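Hemmin 690 Work Table

Product code: HM-690
Supplied by: Stimora Workspace Supply
Page last updated: 15 Feb 2021

The Hemmin 690 is a long, narrow work table for offices, print rooms, repair benches and back rooms where a full-depth table would block the way through. It takes its number from the depth of the top, 690 mm. That leaves a walkway on both sides in most narrow rooms, and it lets one person reach the far side of the table without walking around.

The table ships flat in two cartons. One holds the top, the other holds the legs, rails and hardware. Two people can put it together in 33 minutes with the hex key in the box. We recommend that you build it upside down on a blanket and turn it over at the end - the top scratches more easily on a bare floor than it does in normal use.

Top

The standard top is 33 mm thick with a hard laminate surface. Coffee, ink and most office cleaners wipe off with a damp cloth. Do not use acetone or scouring powder. Small scratches can be filled with the Anau repair stick, sold separately in all stock colors.

Pale tops show dust less than dark ones but show pencil marks more. If the table is going to be used for drawing or layout work, order the Anau desk mat with it. 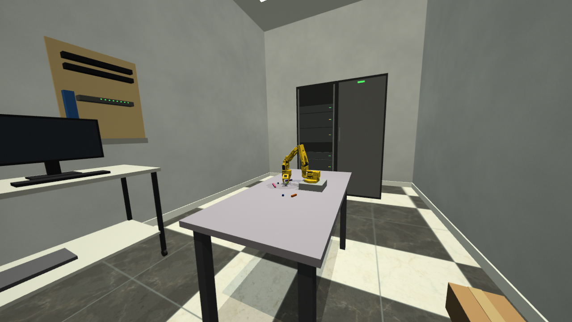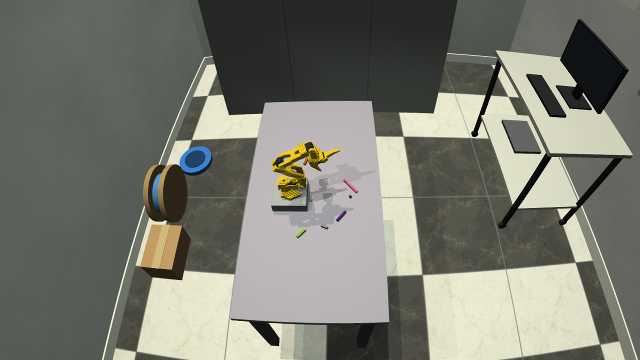
Legs and frame

Legs are steel with a powder coat finish. Each one bolts to a corner plate under the top with four bolts. Tighten all of them by hand first, check that the table sits square, and then go around again with the key. Check the bolts again after the first month.

The leveling feet turn in and out to take up an uneven floor. On carpet, wind them all the way in and leave them there. Rubber caps are available for wood floors.

The frame is rated for an even load. Please do not stand on the table or sit on the end of it. If you plan to put a paper cutter, a laminator or anything else heavy on it, place it over the cross rail. The rail can be moved to any of 5 positions before the legs go on, so it helps to decide on this first.

Cable tray

The Wodby cable tray fits under the back edge and holds a power strip and its plug. It hangs on two brackets and lifts off for cleaning. Tables ordered before August 2020 need the older bracket, which we still stock. Send us the number from the sticker on the underside of the top and we will pick the right one.

Joining two tables

Two Hemmin 690 tables can be joined end to end with the link plate. The plate pulls the tops level but will not correct for a sloping floor, so adjust the feet before you fit it. Tables from different batches may vary slightly in shade. If color matters to you, order both at the same time.

Delivery and returns

Stock colors leave our warehouse in 5 working days. Other colors are cut to order and take 42 days. Delivery is to the ground floor door - please tell us when ordering if you need the cartons carried upstairs.

Stock tables can be returned within 42 days if they have not been assembled. Tables cut to order cannot be returned unless they arrive damaged. Check the corners of the top before you sign for it, and keep the carton until the table is built.

Spare bolts, feet and corner plates can be ordered from the parts page using the product code.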